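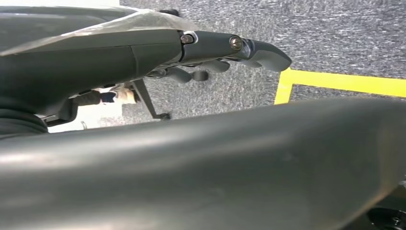

4. Labels and what they were for

4.1 Setting and material

The shared kitchens described in Section 3 had one thing in common besides the smell. Each had a written rule, taped or magneted to the refrigerator door, saying that all food must carry the owner's name and the date it was put in. The rule at the Skomix office in Cutton was laminated. The one on the second floor of the Arnardóttir Building had been photocopied so often that the word "date" had to be taken on faith. We could find no link between the quality of the notice and the behavior of the people who walked past it.

We collected labels from April until 06/10/2022, when the Skomix kitchen was closed for new flooring and its users scattered to other buildings with their mustard. The final set holds 400 labels. An item counted as labeled if anyone had written anything on it, or on something stuck to it, that did not come from the store. This definition let in a few oddities, among them a yogurt marked only with a question mark, and we have kept them.

We did not open containers. This was a condition of the study's approval, and it was the easiest condition to meet of any we have worked under.

4.2 Names and dates

Of the 400 labels, 170 gave both a name and a date, as the rule required. A further 100 gave a name alone. Labels with a date and no name were less common and caused more trouble, as everyone agreed that the food was old and no one could be told so in person.

We had expected dates to be used as the rule's authors plainly meant them, as a record of when the food went in. In interviews it became clear that at least three systems were running side by side. Some people wrote the day they put the food in. Others wrote the day they planned to eat it, which in a busy week is a statement of hope. A third group wrote the date by which they felt other people should be allowed to throw it out, and this group was surprised to learn that there were any other systems. A single shelf could hold all three, and a person using one system to judge a container dated under another would reach the wrong conclusion with complete confidence. Several did so during the study.

Month and day order added its own small layer. The Arnardóttir Building has a good many visiting staff from countries where the day comes first, and for the early part of any month their soup was either fresh or from another season. We asked one user how she handled this. She said she smelled it.

4.3 Labels as messages

Not all labels tried to identify anything. Of the full set, 29 were addressed to a reader, usually an unknown reader who was assumed to be guilty. These ran from the mild ("please ask first") to the forensic ("I have marked the level on the side"). Most were written after a loss and attached to the replacement, so that the new carton of milk bore the full weight of what had been done to the old one.

Writers of these labels told us that they worked. When we asked how they knew, they said that the item had not been taken. We then asked how often such items had been taken before, and the usual answer was once. It is hard to show that a notice has prevented a thing that was not going to happen, and we did not press the point, partly because we had to go on using the same kitchens.

Addressed labels also drew replies. The Skomix refrigerator carried a short exchange on the side of an oat milk carton that went through four hands, to judge by the ink, and moved from milk to dishwashing to the temperature of the meeting rooms. By the end, the carton was being kept for its text. It was still there when the kitchen closed.

4.4 The Curo trial

Partway through the study the managers of the Arnardóttir Building brought in Curo, a set of preprinted stickers in five colors, one for each working day. The plan was that food would be stickered on the way in and cleared out after a week. We had no part in this decision but were glad to have something to measure.

The stickers were taken up quickly. They were also taken up for notebooks, chargers, a bicycle helmet and the building's spare keys. Green ran out first. When it did, users moved to the color they liked next best, with no sign of distress, and from then on the color of a sticker mostly told us about taste. Managers responded by ordering more green. Users who had liked the old system went on writing names and dates by hand, now on top of the stickers, where ballpoint did not take very well.

One effect was real and lasting. Clearing out the refrigerator became easier for the person doing it, who could now point to a sticker. Before the trial, throwing away a colleague's lunch was a personal act. With stickers it was procedure, even where the sticker was the wrong color or had clearly been moved from some other container. Complaints fell after the change, and we think this is the reason. The food itself stayed in the refrigerator for as long as before.

4.5 Limits

Our set contains only labeled food. The unlabeled items, a large and settled population at the back of every shelf, are outside it by design, and a reader mainly interested in who is breaking the rule will not find those people in this section. Users also knew that we were reading their labels. Handwriting improved in the first two weeks and then returned to normal, and one container was labeled to us directly, with a request to mind our own business. We have coded it as addressed.

Figure 4. Dark gray gripper fingers; the upper one is segmented and ends in a rounded, hooked tip.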